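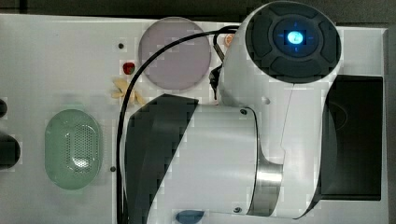

Is it going to want my stool? came the question from the back of the break room, before I'd even gotten the lid off my coffee, and I have to say it was the best question of the whole meeting. Everybody laughed, and then everybody got pretty quiet, and I figured I'd better write something for the newsletter before the rumors got any further down the hall.

So, the arm! Most of you have walked past the white table at Jirkgate by now and seen it sitting beside a pink plate and a strawberry with that blue light glowing away on the joint. If you haven't, come by (please don't lean on the table, I've already been told off for it). The plate and the little green basket are part of the practice set for the plating job we're calling Pacheco, and I know it's a funny-looking start for a kitchen that sends out lunch trays to half the county. You start with a plate and a strawberry and you work your way up to the fruit cup line.

What we want it to do is the dull end of portioning. Pick up the fruit, put it on the plate, slide over, do it again. I did that job for two years when I started and I can still feel it in my right shoulder when the weather turns. The people on it now are on for four hours at a stretch, and the sign-up sheet for wrist wraps in the first aid room tells you how that's going.

Now the part you really want to hear. Hours stay where they are through December. That's in writing, it's on the board by the time clock, and I made them put it in bigger print. What changes is where you stand. The plan moves people off portioning and onto checking, allergy trays and packing for the Atgate route, which has been short-handed forever. There's training for up to 14 of us in the first round, on paid time, and you don't need to be good with computers. I'm not, and I got through the first session fine, apart from hitting the stop button with my elbow.

I do have my worries, and I'd be a lousy colleague if I skipped them. Allergy trays are quieter work than the line but they're a lot more serious, and you can't chat your way through them the way we do over the melon. A couple of you told me the chatting is the reason you've stayed! I brought that up and got a lot of nodding, so I'm going to bring it up again. Also the pay grade for checking hasn't been settled. I think it should be higher than portioning. So does pretty much everyone I've talked to on either shift, and if you feel the same, put it on a card in the box, because a stack of cards gets read sooner than me complaining by the copier.

Then there's the pace thing. At the Zinholm kitchen they set the arm's speed first and then found out what the people next to it could keep up with, and from what I hear it was a rough spring over there. We asked for it the other way around. The first real run will be 36 trays, with the line crew deciding when to start and when to call it, and any of you can stop the arm without asking a supervisor. You won't have to fill out a form, either. I asked twice.

A few odds and ends while I'm at it. Keep aprons tied and sleeves rolled when you're near the table, and leave your phone in your locker for the sessions. If you're left-handed, tell me, because the checking station got laid out by a right-handed person and I'd like to get it changed before it's bolted down. The training sheet is next to the fridge. Somebody has already signed up as "Banana," and you'll need to use your real name or you won't get paid for it.

As for the stool, no, it doesn't want your stool. The stools are moving with you to the checking station, and I've asked for the padded ones. I'll put the answer about the padded ones on the board when I get it.

Posted Jul 7, 2021

Print this item | E-mail this item

Contact the newsletter desk | Copyright Jirkgate Kitchen Newsletter | Back to top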